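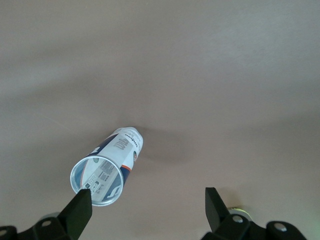

What has the grant paid for since the last report?

It has paid for the first season of after-school tennis at Coltside, the resurfacing of both courts at Fenilton, and the lending shelf of rackets that families at both sites had been asking for since spring. A part of the equipment money is still unspent, and our plan for it is further down.

Courts

The Fenilton courts reopened in September, and what a difference! The old surface had a crack running from the service line to the back fence, deep enough to lose a pencil in, and the drain in the corner backed up after every storm. Valentini, the contractor you approved in the spring, dug out the drain first, patched the base and then laid the new coating in two passes. They lost most of a week to rain and still finished inside the quoted price. The only item left over is the gate latch on the lower court, which sticks. Valentini has promised to swap it when they come back to repaint the baseline.

Coltside has no outdoor courts, so we play in the school gym on short courts marked out with tape. The gym floor is fast and the ceiling is lower than we'd like, but the kids adapt much quicker than the coaches do. We run two groups there, one straight after school and one at 5:30 for the older children, and both are full.

Attendance

We logged 957 player visits over the season across the two sites. Our target was 80 children signed up by December and we passed it in October, which had us all grinning for days. Of those children, 40 had never held a racket before. We had expected the numbers to sag once the evenings got dark, and at Fenilton they did dip a little, but Coltside kept climbing right through November.

There is a waiting list of 15 at Coltside. We'd love to open a third group for them and the school is willing to give us the gym for another hour. Coaching time is the sticking point, and we have started talking to the Dendorar club about sharing one of their assistants.

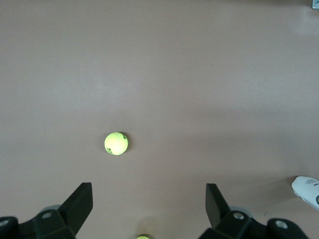
Equipment was the part of the budget we understood least when we wrote the application. We had put most of the line toward rackets and far too little toward everything else, and within a month it was plain that rackets last and balls don't. The bright yellow-green felt shows up beautifully against a dull background, but play on rough ground wears it down fast, and a ball that has lost its bounce is no fun for a beginner who is trying so hard to time a swing. We now rotate: new balls go to match play, the tired ones go to serving practice, and the really flat ones end up in the catching games with the youngest group (who like them better anyway). We would like your agreement to move the unspent racket money across to balls and two more portable nets.

The lending shelf

Families can borrow a racket for two weeks at a time, no deposit. We went back and forth on the deposit question and are so glad we left it out. Every racket but one has come home, and that one is with a family who moved and have said they will mail it. Parents have begun borrowing for themselves too, and a small Saturday-style family hour has grown up at Fenilton without any planning from us at all. The coaches would like to put it on the timetable properly in the new year.

What didn't go so well

The text reminders. The service we picked sent some messages twice and others not at all, and two sessions at Coltside ran half empty after a time change that parents never received. We've gone back to paper slips in school bags plus a notice on the gym door. We also scheduled the coaches' first aid refresher too late, so one coach had to sit out the opening week.

Next steps

Sign-up for the winter block opens in December at both sites. Before then we need to settle the shared assistant with Dendorar, get the latch fixed, and order nets if you approve the budget change. The spending table and the signed attendance sheets will follow by mail.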